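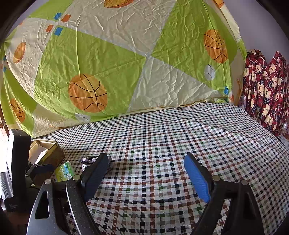 Rarkley, December 1, 2023

Writing a Sale Email: Notes for the Evening Class on Small Shop Marketing

Welcome back, everyone, and thank you for the lively session on shop names last time. Tonight we turn to something you all receive by the bucketful and probably delete before breakfast, the sale email. I'd like you to stop deleting them for a little while. Keep a folder, drop them in, and read them the way a cook reads somebody else's menu. You'll start to notice how few of them say clearly what is being sold.

For most of the evening we'll work with one shop, Drevier, which sells bedding and children's room goods by mail. We'll pretend we've been hired to write its winter sale message, which goes to a list of 3000 subscribers. Keep that number in mind when we talk about replies at the end.

The subject line

I always ask people to write the subject line last, and people always write it first anyway (I do it too, so no scolding). If you must write it first, come back to it when the rest is finished and see whether it still matches. A subject line that promises 40% off everything, sitting on top of a message that takes 40% off pillowcases only, will get opened once. After that the reader remembers you, and not fondly.

Look at these two, both written for the same Drevier sale:

Don't miss out! Our biggest event is HERE!!!
40% off kids' bedding through Sunday

The first could be from a shoe store, a car lot or a dentist. The second is plain as toast, and I would open it if I had a child who needed sheets. You may feel it lacks sparkle. Fine – add a little sparkle in the first line of the message, where there's room for it.

The offer itself

Put the offer in one sentence and put that sentence near the top. It should tell the reader what is reduced, by how much, and until when. If there is a code, give the code right there and not at the bottom under the mailing address. Try reading your sentence aloud to someone who is busy doing something else, and then ask them to repeat it back. If they can't, there are too many things in it.

Stacked offers cause no end of trouble. Jevetti, the gift shop we looked at in our first meeting, once ran a spend-and-save deal together with free shipping and a separate discount for returning customers, and the message needed a footnote for each. By the third footnote I had forgotten what they sold! My own rule is 2 offers in a message at the very most, and one of them should be something simple like free returns.

Deadlines and honest hurry

There is nothing wrong with a deadline. A sale ends, and people like to know when. What wears readers out is the deadline that keeps moving, where the last chance on Friday becomes the extended last chance on Saturday and then a surprise encore. You can extend a sale now and then if you've had a real problem with the website, say, and in that case just tell people so. They're usually quite kind about it.

Write the date out in full, with a time zone if your customers live far apart. "Midnight tonight" is a muddle for anyone who opens the message the next morning with their coffee, and plenty of people do.

Words that have gone soft

Some words have been used so often that they slide right past us. My list this term is huge, amazing, must-have, exclusive and risk free. You needn't ban them. Just try swapping each one for a fact and see what happens. "Risk free" might become "send it back by the end of January and we'll pay the postage," which is longer, I know, but I'd trust it a good deal more.

The button

Keep it to one main button, please, with a verb and a thing. "Shop kids' bedding" does nicely. The old Peng catalog emails from July, which are in your packet, have a whole row of buttons in different colors, and I'd like you to work out for yourselves which one the writer really wanted pressed.

Replies

Somebody will write back. With a list the size of Drevier's you may get only a small handful, but those people have taken the trouble, and a no-reply address shuts the door in their faces. Use an address that a person reads.

For next week

Write one complete sale message for Drevier, with a subject line, an opening, the offer sentence and a button. Keep it short enough to read on a phone while standing in line. Bring 2 printed copies, one for your partner to mark up and one for me, and bring your folder of saved emails as well, however untidy it has become.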